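Workshop notebook, November
Bin picking rig, shared bench. Entry by Ruth, with bits from Stellan and Hauwa.

Started late morning. Bin had crept towards the arm again overnight, or more likely during yesterday's last runs when the fingers caught the side. Taught positions were all off by the same amount, which at least made it easy to work out. Moved it back to the tape and clamped it properly instead of relying on the weight of the thing. The sheet metal is thin at the rim and flexes if the clamps go on too tight, so nip them up and stop. Stellan wants brackets screwed to the table. Liv doesn't want holes in the table. Clamps for now.

Board stays under the left side. Without it the bin rocks when anything presses on the back slope. I did try shimming with card and it squashed down over the course of an afternoon.

Tape on the table: do not peel it up to tidy. The corners are the reference for where the bin goes and it took me most of an hour to get them back last time.

Floor height. Touched off on the bin floor in the four corners and the middle with the arm in manual. Spread is 2 mm, highest in the middle, so there is a slight bulge. Set the lowest permitted finger height from the middle and accepted that we'll be a little high at the sides. For the bottles this doesn't matter. For the flat orange tool handle it does, as there isn't much of it to get hold of and the fingers want to come down either side of the thick end. Hauwa suggests going for the holes instead of the edges. Possible, but then the orientation has to be right and the estimate isn't good enough for that yet.

Approach height above the floor was 100 mm. Raised it to 240 mm because the bracket on the gripper was passing too near the rim on the way in. It's slower and looks fussy but there has been no contact with the rim since. Might bring it down again once the path comes in from the corner and not straight across.

Cables. Went through the full reach slowly, watching the loop at the orange joint. It's fine over the right-hand half of the bin. Going far left, the loop tightens, and the yellow ones go tight before the black. Undid the tie nearest the joint and gave it more slack, then had to check the other way, because too much slack and it hangs down towards the gripper. Current compromise: leave it loose, don't send the wrist all the way over. Put a limit in the program for this. Gøran has some spiral wrap at home and will bring it in.

Gripper. Screws on the finger bracket had backed off slightly. Cleaned them, a drop of threadlocker, done up again. Give it until tomorrow before any hard knocks. Wiring to the gripper is a bit exposed where it leaves the bracket. Not urgent, but it's on the list.

Object notes so far:

Water bottle - grips all right across the body when it's lying flat. When it leans on something else the height is wrong and one finger lands on top. Clear plastic is a nuisance for the depth reading and we tend to get the label and the cap with a hole in between. Hauwa's workaround is to aim at the label and ignore everything else, and I have nothing better.

Clear cup - worst of the lot. Half the time it isn't found at all. If it's next to a bottle it gets lumped in with it and the grip centre ends up in the gap. We talked about putting a band of tape on it. That feels like cheating but would tell us whether the grip itself is any good, so I'll do it for one set and then take it off again.

Squeeze bottle - reliable by the body. By the nozzle it swings round and drops. Need to keep the grip point away from the narrow end. Stellan says take the widest part of whatever is found and have done with it. That would work for this one and for the handle, and would be wrong for nearly everything we want to add later.

Ball - rolls if the first finger touches before the second. Closing speed down and it's much better. It tends to stop in the same low patch, so the results for the ball are flattered by it always being in roughly the same place. Somebody should move it about by hand between runs.

Handle - see above.

Lighting. The scratched panel at the back of the bin gives trouble when the overhead lights are on. The bare scuffed part along the bottom comes up as an edge and was picked out as an object several times this morning. Tried with the lights off and it went away, but then the floor of the bin is too dark for anything near the front. Could paint the panel. Gøran has half a tin of matt grey left from the Cletau job. Liv has asked that we take the bin outside if we're sanding it first, which is fair enough. The dust in this one is bad enough as it is. I wiped the floor of the bin last week and you wouldn't know it.

Runs. Did some 29 picks in the afternoon at reduced speed, objects tipped back in by hand. Failures were mostly the cup, then the handle. Didn't keep a proper tally against each object because I was on my own with a hand on the stop for most of it. Next time two people, one writing. The Hitov sheet has the columns ready, just print it.

To do
Spiral wrap on the cable loop (Gøran)
Decide on paint for the back panel
Tape band on the cup, one set only
Path in from the corner, then try a lower approach height
Ask Bakke whether they still have the wider finger pads
Tidy the carpet side of the table, too many leads down there
Stellan to write up the wrist limit so it isn't only in my head

Later, same day. Hauwa tried closing the fingers from slightly below the centre of the squeeze bottle and it came up level three times running. Left that setting in. Saved under a new name and didn't overwrite the morning's version. The Wamine folder is nearly full so old logs need moving before the next long session.

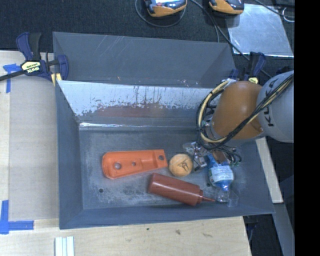
p. 29

Bin clamped, all five objects in, fingers low between the ball and the water bottle. Cup is up against the bottle and the red nozzle, the arrangement it copes with worst, so I've used this layout as the start position for the next set. Copy it by eye as near as you can: handle to the left with the wide end outward, ball in the middle, squeeze bottle on the diagonal pointing right. Check the clamp on the left before powering up.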